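Gritcombe Marmalade Notes

README for the collection, version 7
Last updated 12 Mar 2022

Welcome! Gritcombe is a collection of home marmalade recipes and batch records, typed up from kitchen notebooks, recipe cards and the backs of a fair few envelopes. I started it to find out why my own marmalade was glorious one winter and runny syrup the next, and it has grown into something I'm really pleased to share.

What's in it

The collection holds 278 recipes and 1499 batch records. A recipe is the written method. A batch record is what a cook wrote down on one particular day at the stove – how much fruit, how much sugar, how long it boiled, and whether it set. Most recipes have several batches attached, and 172 have none at all (I've kept them in, as some of the oldest and oddest ones are in that group).

Files

recipes.csv – one row per recipe, with the title, the method type and the full text
batches.csv – one row per batch, linked to a recipe by recipe_id
fruit.csv – the fruit names used in the other two files, with other spellings
notes.txt – stray remarks that didn't fit in a column, and my favourite file of the lot

All files are plain text in UTF-8, with commas between columns and double quotes around anything that contains a comma. They open fine in any spreadsheet program.

The main columns in batches.csv

batch_id – a number, never reused
recipe_id – matches recipes.csv
fruit_g – weight of whole fruit in grams, before cutting
sugar_g – weight of sugar in grams
water_ml – water added at the start, including soaking water
soak_h – hours of soaking, zero if none
boil_min – minutes at a rolling boil after the sugar went in
set – one of firm, soft, runny or burnt
peel – one of thick, thin, minced or none
colour – whatever word the cook used, left alone

I've left the colour column completely untidied on purpose. "Amber" and "dark amber" are easy enough, but you'd lose "old piano" and "creek after rain" if you tried to squash them into five neat groups!

Units

Anything given in pounds, ounces or pints was turned into grams and millilitres. Cups were the real headache. Where a card said which country's cup it meant, I used that one. Where it didn't, the batch is marked cup_unknown and the sugar figure should be treated with care. "A good handful" has been left blank, with the original wording copied to notes.txt.

Method types

Whole fruit: the oranges are simmered whole until soft, then cut.
Cut peel: the raw fruit is juiced and sliced first, then soaked.
Minced: everything goes through a mincer. Quick, cloudy and very good on toast.
Stemow: named after the notebook it came from. The pith is boiled in its own pot and only the strained liquid is used. It takes ages, and the jelly comes out beautifully clear.

Fruit

Bitter oranges are the classic choice, but plenty of cooks used whatever they had, and sweet oranges turn up all through the file. They carry less acid, so look for lemon in the ingredients as well.
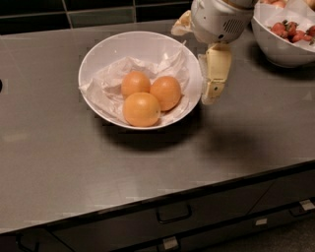
Three oranges in a white bowl lined with tissue paper.

Known problems

The Van Rooij notebook has water damage on several pages, and a few of its boiling times are my best reading of a smudge. These rows have unsure = yes.

The Hekusness cards give no fruit weights, only a number of oranges. I haven't tried to guess the grams, so fruit_g is blank for all of them.

Burnt batches are surely under-reported. If you've got one written down, please send it in – they're very useful!

Adding your own

Copy the header row from batches.csv, fill in what you know and leave the rest blank. Half a record is still welcome. New batches are added each July, once the southern citrus is in full swing and my own kitchen is sticky from end to end.

Using the collection

Cook from it, chart it, print it, pass it along. A mention of Gritcombe is appreciated if you publish anything. Please check any recipe against current home preserving advice before you sell or store jars, as some of the older sealing methods are kept only for the record.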